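Skip to content
Home | Projects | Reports | Course Notes | Contact
This site uses cookies to remember your display settings. Accept | Decline

Table Layout and Container Choice for Small Object Sorting
Student project report, spring term

1. Purpose

The project compared containers and serving pieces for use in a tabletop sorting exercise. The exercise requires a person to move small items between a deep container and a flat one. The work was done in March in the Lemieux workshop room. The report covers the selection of containers, the surface, the items and the placement rules. Timing of the exercise itself is covered in a separate report.

2. Requirements

2.1 The deep container must stand without support and must stay in place when an item is dropped into it. A lid is allowed if it can be left open during the whole exercise.

2.2 The flat container must hold a piece of fruit without letting it roll off when the table is bumped lightly. A raised or shaped edge is preferred.

2.3 The surface must give a position reference that can be read by eye. No tape or pen marks are to be made on the table.

2.4 Items must differ in weight and in how much they give when squeezed.

3. Containers considered

Four deep containers were tried: a plastic tub, a cardboard box, a wire tray and a lined rattan basket. The plastic tub slid on the cloth. The cardboard box lost its shape after two sessions. The wire tray let smaller items catch in the mesh. The basket was heavier than the tub and did not slide. Its fabric lining kept items off the weave and was easy to check for anything left inside.

The lid of the basket was first removed and stored under the table. It was later left attached and opened to the back, where it took up no working space.

Flat containers came from the Ridetti and Brodby shelves in the storage room. A plain white saucer was rejected as too small. A steel tray was rejected for noise. The green glass plate with the leaf-like edge was chosen. Glare from the ceiling lights on the glass was noted as a drawback and was not corrected.

4. Surface

A white cloth with a black square grid was laid over the table and pulled flat by hand. Grid lines served as the only position reference. Two effects were recorded:

a) The grid remained faintly readable through the glass plate, so the plate could be returned to its position without being lifted.

b) Folds in the cloth shifted the lines. The cloth was smoothed again before each session.

5. Items

The item set had two groups. The first was fruit, represented by an orange-colored piece placed directly on the cloth. The second was small foam cubes in different colors. The fruit is firm and can roll. The cubes are very light and can be moved by a sleeve or a light touch without the person noticing. For that reason, cubes that had shifted from their noted squares were left where they were and the new position was written down.

6. Trials

A total of 26 layouts were drawn on paper and 11 were built. A session was limited to 600 seconds, including setup. The project log holds 3,477 entries, nearly all of them position notes. Most rejected layouts failed for one of two reasons: the plate was too close to the front of the table, or the open lid leaned into the space behind the plate.

7. Selected layout

The basket stands with its lid open at the back. The plate lies to the right of the basket at the center of the table and is empty at the start. Cubes are spread around the plate, with one next to the front wall of the basket. The wall behind the table is left bare. The layout is listed in the log under the working name Hotatov.

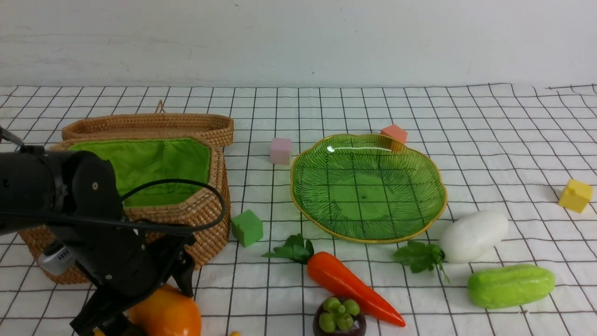
8. Setup procedure

1. Spread the cloth and smooth it from the center outward.
2. Place the basket and open the lid fully.
3. Check that the lining lies flat against the inner walls.
4. Set the plate on its grid squares.
5. Place the fruit, then the cubes.
6. Write down the starting square of each item.

9. Open points

The plate should be tested against one with a matte finish. The lining has not been washed during the project, and its fit after washing is unknown. A thicker cloth would reduce folds, but the printed grid was only available in one weight.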